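Teaching a robot by demonstration

By Phillips, for the Mulcombe reference pages. Last revised in January.

Print this article | E-mail this article
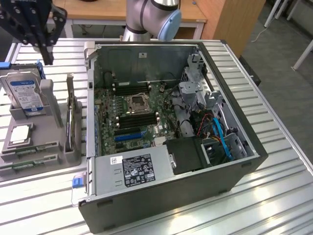
What does it mean to teach a robot by demonstration?
A person carries out the task through the robot, either by pushing its arm along by hand or by steering it from a distance, and the movements are recorded so that a program can learn to repeat them.

Guiding by hand is the older method. It is cheap and easy to pick up, but the teacher's own arms often get in the way of the cameras. Remote control keeps the teacher clear, at the price of touch: most operators judge by eye how hard they are pressing.

Computer assembly is a popular test. Fitting a memory module or a processor calls for careful lining up and then a measured push, and a small error can bend a contact. Supporters say a robot can learn such a job from 100 demonstrations. The claim deserves some caution. In the Prukus trials, 30 recordings were thrown out before training began, and the remaining 70 all used the same model of case. The robot was then tested on that case. How it would manage with another was left open.

Published success rates are also hard to compare. Some count a part as fitted when the arm lets go of it, others only when the machine starts up. Grando, which sells remote-control rigs, allows 3 attempts per part and reports the best.

Demonstration does save programming time. Whether it saves labour overall is less clear, as the hours spent by the teachers are seldom published.

Reader comments (3)

"Our rig took longer to set up than the job it was meant to learn."

"A bit harsh on Prukus. They did say it was a first trial."

"Does anyone publish the failed runs?"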